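Spam filtering for texts is now on by default

The Orkham phone app has blocked unwanted calls from the start, but text messages were left alone unless you went looking for the setting. From 9th February, text filtering is switched on for every account. You do not need to install anything new. If your phone has automatic updates turned off, open your app store, search for Orkham and tap Update.

Once the new version is running, texts from numbers outside your contacts are checked before the phone makes a sound. Anything that looks like junk goes into a folder called Held. Messages stay there for 20 days and are then deleted. You can open the folder at any time, and nothing in it is marked as read until you tap it.

We tested the filter with customers on the Wavholm and Nilsuwan networks. Of the complaints we received about texts last year, almost 78 percent concerned fake delivery notices, so those got most of our attention. The filter looks at the link in the message and at how new the sending number is. It does not read messages from people in your contacts.

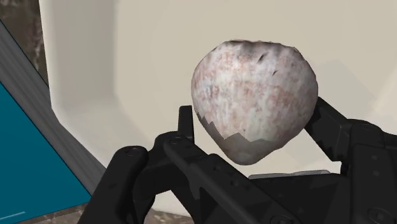
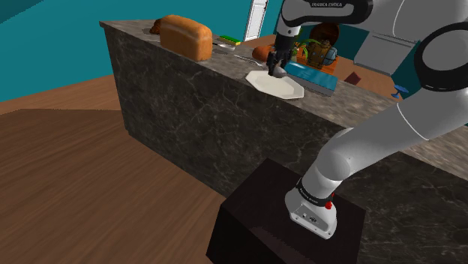 Picture messages are handled a little differently. The filter checks the sender and any words sent along with the picture, and leaves the picture itself alone. A photo of a plate on a kitchen island, sent by an unknown number with no text and no link, will normally come straight through. The same photo with a shortened link under it will be held. If you would prefer to have all picture messages from unknown numbers held, go to Settings, then Texts, then Pictures, and choose Hold all.

A few good messages will end up in the wrong place, mostly appointment reminders and one-time codes from small businesses. If you are waiting for a code and it does not arrive, look in Held first. Press and hold the message, choose Allow sender, and later texts from that number will go to your normal inbox. You can also pause the filter for 5 minutes from the main screen – the button is next to the call log.

Dual SIM phones need one extra step. The filter starts on the first SIM only, and the second has to be turned on under Settings, then Lines. Some Fitholm handsets also ask for the text permission again after a restart. We have reported this to the maker and expect a fix in March. Until then, tap Allow when the box appears.

The free plan includes text filtering on up to 3 phones. Call blocking settings are unchanged, and your block list carries over.

Contact Orkham Support | © Orkham. All rights reserved. | Back to top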